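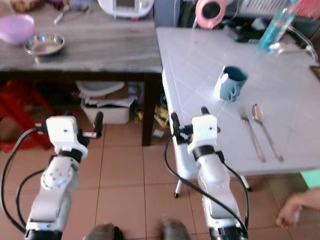

Fraser two-arm kitchen set

Recordings from a pair of small white arms put together at home, plus the notes needed to read them. Maintained by Maëlle Gauthier. Last edited May 2, 2019.

What's in it

119 episodes, of which 86 are marked good in index.csv. The others are kept because the failed grasps are useful — skip them if you only want clean runs. Tasks are picking up a mug, a fork or a spoon from a table and setting it down again.

Folders

episodes/ has one folder per run, with joint angles for both arms and the video.
calib/ has zero offsets. Left and right are separate files. Don't swap them.
parts/ has the printable gripper housings and fingers.

Build notes

Each arm carries a boxy white housing with black fingers. Print the fingers solid. The first batch, from November, was hollow and split at the screw hole.

Cables run outside the links. Leave slack at the wrist ring, then move the joint to both ends by hand before powering up. Mine pulled a connector out at 70 degrees and I lost an evening to it.

The control code is a fork of Farnari with the logging rewritten. Use my branch, as the stock one drops samples when both arms move.

Known problems

The left arm sags a little at full reach. Episodes 1 to 18 were recorded before I redid the offsets, so use calib/old for those.

Glare on mugs and cutlery is strong in some runs. I have not filtered for it.

License

CC BY 4.0 for the data, MIT for the scripts.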